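Dornaneck workshop, notebook, 1/4/25

Wall covering and small things on the table.

The Oria panels came in two packs, and one pack had a bent corner. I cut the bent part away and used that piece low, where it disturbs less. Full run of the print is 1,940 mm. The paper is 205 g, so it was heavier to hold straight than I expected. I left the glue 20 minutes before pressing, as the Drestel sheet says. To do: ask Drestel if a damp cloth is allowed on the printed side, I did not find this in the sheet.

The colors I am still not sure about. In the sample the blue looked more gray to me, and I was afraid that small objects would get lost in front of it. With the white leaves and the cream and orange circles it is a busy pattern, but the yellow-orange triangle is easy to see and the pink cube also. The tabletop is a different question, it is a pale pinkish white and the pink cube is not so far from it. I would like to try a darker cube from the Kamata box in January. The mint-green pouch is in the far left corner, please put it back there after use.

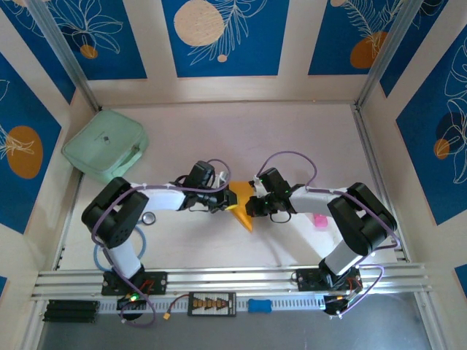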